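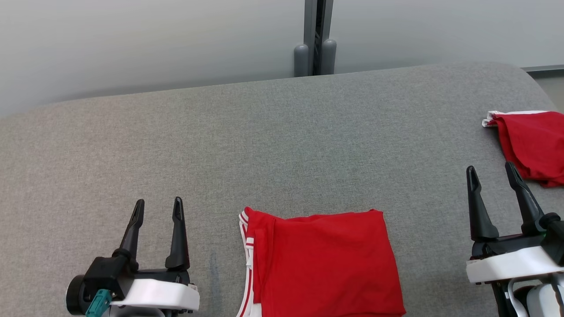 Product Review: Vulell Upholstered Folding Table

September 2022

The Vulell is a fabric-covered table sold for folding and sorting clothing. Our equipment desk received one for evaluation in January and placed it in the laundry room that serves the residence hall and the athletics office. This review covers its use for ordinary folding: team shorts, jerseys, towels, bed linen and a smaller amount of personal clothing. Over the review period staff folded 1,023 items on it and kept a written log of comments.

Surface

The main question with any padded table is whether the fabric helps or hinders. On the Vulell it helps with most garments. The gray woven cover has enough grip that a slick pair of athletic shorts stays where it is put while the second leg is brought across. On the laminate counter we used before, the same shorts tended to slide toward the person folding, and the waistband had to be held down with one hand. Staff who fold team wear all day noticed the difference within the first shift.

The grip is less welcome with fleece and terry cloth. Towels catch slightly when turned, and our staff learned to lift them clear of the surface before flipping. Fitted sheets were neither easier nor harder than on the old counter.

The heathered gray is a sensible color for this work. Red, navy and white garments all stand out against it, and a stray sock is quickly found. Gray sweatpants are harder to see, particularly at the end of an evening shift. Lint from dark towels shows less than we expected, although it is certainly present and should be removed daily.

Size and shape

The width is the best feature of the table. A finished piece can lie in front of the person folding while the next one waits in a heap to the side, and the two do not run into each other. For full-size sheets, two people are still recommended.

The back edge is softly rounded and curves down at the sides. Delicate knits do not snag on it, and staff reported no bruised hips or wrists. The drawback is that items left too near a curved corner may slip off. We lost a number of socks this way before moving the sorted stacks toward the middle. A low rail, offered as an option, would solve the problem, but it was not included with our unit and we have not tested it.

Folding trimmed garments

Much of our volume is sportswear with contrasting trim down the side. Such pieces are difficult to stack neatly, as the trim is often stiffer than the body fabric and pulls the corner out of square. The padding allows the fold to be pressed with the flat of the hand, and the trim lies down reasonably well. It does not replace an iron. Creases already set in the dryer remain, and the soft top gives too little resistance to press them out.

Cleaning and wear

The cover is vacuumed each evening and wiped with a damp cloth once a week. A detergent spill in the second month left a faint ring that came out after two treatments with Putton fabric cleaner. The cover cannot be removed for machine washing, and in a laundry room this is a serious omission. There is light pilling along the front edge where forearms rest. The seams are sound.

Comparison

We previously evaluated the Mollel, a hard-topped table of similar purpose. The Mollel is easier to clean and better suited to damp items, which should not be left standing on the Vulell. The Vulell is quieter, more comfortable over a long shift and better with slippery fabrics. Of the 11 staff members who used both, 7 preferred the Vulell.

Ordering and delivery

Our unit was supplied through Fillport and arrived 11 days after the order was placed. Assembly required two people. The printed instructions were clear, apart from one diagram that showed the leg brackets reversed.

Recommendation

Recommended for dry folding of sportswear and general clothing. Not recommended for rooms where wet laundry is sorted on the same surface. Departments considering a purchase should request a spare cover at the time of ordering and confirm that it can be fitted on site.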